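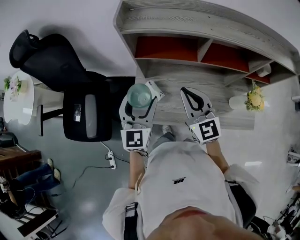 Section 2: Setting up your Petano account and filing for your first work permit

Okay, so you've got a job offer in Murnus and somebody in the personnel office has told you to "just do it on Petano." I got the same email when I moved over, and it took me most of a weekend (and a lot of coffee) to get through it. I've since walked a good many newcomers at Reinholz through the same screens, and these are the steps in the order I'd do them now, which isn't the order the site gives you.

Before you start

Have all of this on the desk next to you. Petano logs you out after 19 minutes of no activity, and it doesn't warn you first!

- Your passport, with at least six months left on it
- Your signed job offer (all the pages, even the boring ones about parking)
- Proof of address in Murnus, or the host letter if you're staying with someone
- A bank card that works abroad
- Your birth certificate, plus the translation if the original isn't in one of the accepted languages

Note: The host letter has its own template under Forms > Housing. I wrote mine freehand in a very nice email and it was rejected the next morning.

Creating the account

1. Go to the Petano sign-in page and pick "Individual, not yet resident." Don't pick "Individual, resident," even if you've already moved. You're a resident once you have the card, as far as the system is concerned.

2. Type your name exactly as it looks in the two machine-readable lines at the bottom of your passport photo page. If your name has an accent or a special letter, it's spelled without it down there, and that's the spelling to use. I know it looks wrong. Mine still looks wrong to me on every letter I get.

3. Enter an email address you'll keep. Please don't use your old work address. You'll need this account again for renewals, and getting the email changed means a visit to the counter in person.

4. Confirm the code they text you. Foreign phone numbers work fine, but put the country code in the separate little box and leave off the first zero.

5. Choose your language. This only changes the menus. The actual letters still come in the local language, so find a patient friend.

Caution: Make one account only. If the confirmation email doesn't show up, wait an hour and check your spam folder before you try again. Two accounts under one passport number get locked together, and unlocking them is done by mail. Paper mail, with a stamp on it.

Scanning and uploading

Petano doesn't take phone photos directly, so you'll need a scanning app. I use Roltix, and the steps below are for that one, but anything that makes a flat PDF should do.

6. Open Roltix, tap New Document, and lay the first page on something darker than the paper. Let the app find the corners by itself, then nudge them if one has wandered off.

7. Scan each document as its own file. All the pages of the job offer go in one PDF, the passport goes in another, and so on. (I put everything into one giant file the first time, and the upload page just sat there spinning until I gave up and went to bed.)

8. In the export menu, set the quality to 70. At 100 the files look gorgeous and they're too big for the upload box. Anything under 70 and the small print on a birth certificate turns to mush.

9. Name the files with plain letters and no spaces. "passport.pdf" is perfect.

10. Back in Petano, go to My Case > Attachments and add the files one at a time, waiting for the green check mark before you add the next one.

Note: If a check mark stays gray, click Refresh List inside the page. The refresh button in your browser will throw you back to the start of the attachments screen.

Filling in the permit form

11. Under Purpose of Stay, choose "Employment, first permit." If you did seasonal work in Murnus years ago, it's still a first permit unless you held the blue card.

12. For Employer, start typing the company name and pick it from the list. Reinholz people, there are several entries for us! You want the one with the address printed on your own contract. The others are for the warehouse and for a branch that closed.

13. Enter your gross monthly pay, before anything comes off. I put in my take-home pay and got a letter asking why I was being underpaid, and then so did my boss, which made for a fun first week.

14. The question about previous stays wants every stay longer than a vacation. Old passports with stamps in them are a big help here. If you truly can't remember a day, use the first of the month and say so in the comments box.

15. Read the summary page slowly, then pay, and save the receipt as a PDF right then. The link to it disappears when you close the window.

Caution: Don't start work on the strength of the payment receipt. You may start when the case status says "Provisional, may work," and your employer has to be able to see that status too. Sharing it is covered in Section 3.

What happens after you submit

The status will say "Received" for a while, and it can stay that way for weeks without anything being wrong. I checked mine at breakfast and again at 10 p.m. every day, and I can report that it made no difference whatsoever. If they need something from you, you'll get an email with a deadline in it, and the missing item shows up in red under Attachments. Upload the new file next to the old one and leave the old one where it is.

For fingerprints, you'll be sent a booking link. Morning slots go fast, so try again late in the evening when cancellations drop back in. Bring the passport you applied with and the printed booking page. They do want it on paper.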